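Perception stack: grasp proposals drop out when the hand is close to the object

tumble_dry
Posted Sunday, 9:40 am

We run Flisik for segmentation and grasp proposals, feeding a Caron planner. Head camera only. From far away the masks are fine. Once the right hand is above the target, the mask splits in two and the planner rejects the goal as stale. The power strip is the worst one. The cord gets merged into the strip mask, so the long axis comes out wrong too.

Log from the last run: 683 frames, 60 with no valid proposal. Nearly all of those have the hand over the strip.

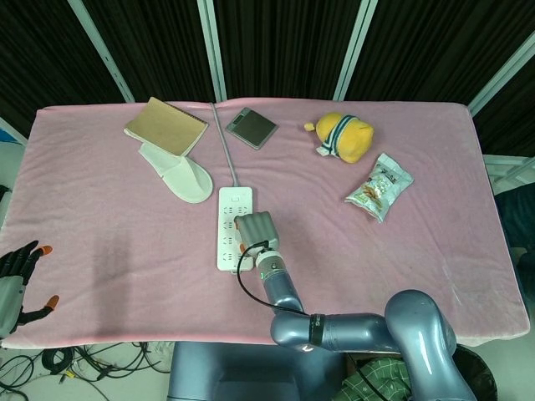

I already raised the stale timeout from 100 ms and it didn't change much. The blanket stays, we need a soft background for the test set. What are people doing about self-occlusion?

mpicard
Posted Sunday, 10:15 am

Are you masking the arm out before segmentation? Render the arm from joint states, dilate it a few pixels, and pass that as an ignore region. Flisik treats ignored pixels as unknown and won't cut the object at the hand.

Margaux Picard
Tumholm

oldgantry
Posted Sunday, 10:32 am

I'd leave segmentation alone. Freeze the object pose when the wrist gets within a set distance and finish the approach open loop. Nothing on that table moves by itself.

mpicard
Posted Sunday, 10:50 am

It moves if you touch it. A strip on fleece with a cord attached will slide or turn on first contact, and then you close on the old pose. I wouldn't freeze anything without a check after contact.

oldgantry
Posted Sunday, 11:04 am

So add the check. Still less work than calibrating a render mask. If your head extrinsics are off by 7 mm the mask is in the wrong place anyway.

tumble_dry
Posted Sunday, 2:20 pm

Tried the ignore region with the dilation turned up. Empty frames went down a lot on replay. The cord is still merged into the strip.

perku_dev
Posted Sunday, 3:05 pm

For the cord, Perkulari has a thin-structure filter you can run on the mask before the axis fit. It's off by default. Start with a small kernel or it will eat the ends of the strip.

tumble_dry
Posted Sunday, 3:11 pm

Didn't know about that one. Will run it on the same log and post the config.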